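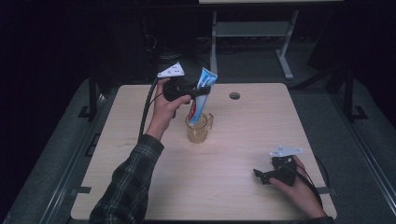 Unit 2: Storing small bathroom items upright
Course notes, Donport Household Skills. Tutor: Begoñe Carretero

2.1 The container
A glass mug will hold a toothpaste tube if the rim is lower than the tube's midpoint and the base is wide. Clear glass shows residue early. The handle should face the user's stronger hand.

2.2 The surface
Clear the table before starting. Work on a plain wooden top and keep the mug away from any cable opening in it.

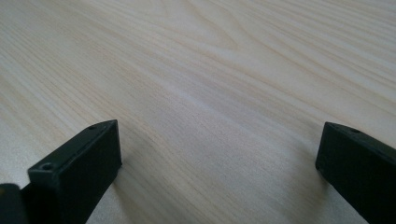

Wipe along the grain with a damp cloth, then a dry one. Toothpaste left on bare wood dries hard and marks the finish. Leave the top for 20 minutes before setting anything down.

2.3 Placing the tube
Lay the tube flat and press the contents towards the cap. Grip the upper part of the body, below the crimped end. Lower it cap first. A tube standing in a mug will lean; this is acceptable provided the mug does not tip when the table is knocked.

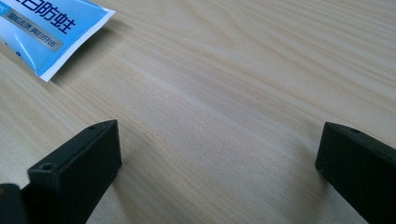
Fig. 3. Toothpaste tube lying on the table, crimped end visible.

2.4 For the September session
Bring one part-used tube and one mug. Read the Dondby sheet on shelf heights.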